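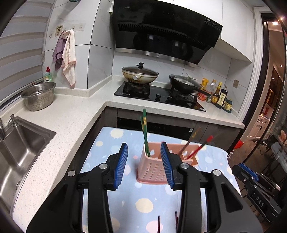

Re: Wrist camera only vs wrist plus head camera, results so far

Category: Manipulation > Learning from demonstration
Tags: handheld grippers, imitation learning, kitchen tasks

matano_rig
Posted November 18, 2020

Following up on my August post. We now have 471 demonstrations of the utensil task, all recorded with the handheld grippers in a normal home kitchen. 353 of them survived filtering. The task is to close on the pink caddy with chopsticks and a green-handled utensil in it, lift, and put it down on the other side of the cloth. Two policies, same network, same training steps. One gets the wrist view only, the other gets the wrist view plus a fixed head camera.

Wrist only did better on the new kitchen. I did not expect that. The head camera policy was ahead in the kitchen it was trained in and then fell apart when we moved the counter layout.

Share (4)

flultness
Not that surprising to me. The head camera sees the whole room, so it learns the room. With the wrist view the two blue pads are always in the same place and the object comes to them. What did you filter on?

matano_rig
Tracking loss mostly. If the pose jumped between two neighbouring readings we threw the whole demonstration out. A few went because the second gripper covered the object for too long.

Yurii Antoniuk
I disagree with the conclusion, or at least with how strongly it's put. You changed the layout and the room at the same time. The wrist camera can still see the hob, the tiles, the towels on the hooks and half the worktop whenever the gripper is tilted like that. So it is hardly background-free. I'd want a run with the same kitchen and only the caddy moved before I believed it.

Also, throwing out every demonstration with a pose jump is going to bias you towards slow, careful ones.

matano_rig
Fair on the first point, we can do that run. On the second, I checked the speeds of the rejected ones and they look much like the rest. I'll post the plot.

chiba_k
Are you cropping the wrist view? We cropped hard on the Jumano set, down to the pads and a bit of table, and transfer got better but it started missing things that stuck out of the crop. Long thin items leaning out of a holder were the worst. It would close on the holder and knock the chopsticks on the way up.

flultness
Same problem here. I'd leave the crop wide and change the backgrounds in training instead.

Yurii Antoniuk
That works if you have enough data. 353 is thin for it. I needed 990 before random backgrounds stopped hurting more than they helped - different task though, folding cloths.

chiba_k
What cloth is yours on? I found a busy pattern helped the tracking a lot compared with bare stone.

matano_rig
Light blue with pastel spots. No crop at the moment. I'll try a mild one after the caddy run.

We use cookies to remember your login and forum settings. Accept / Manage preferences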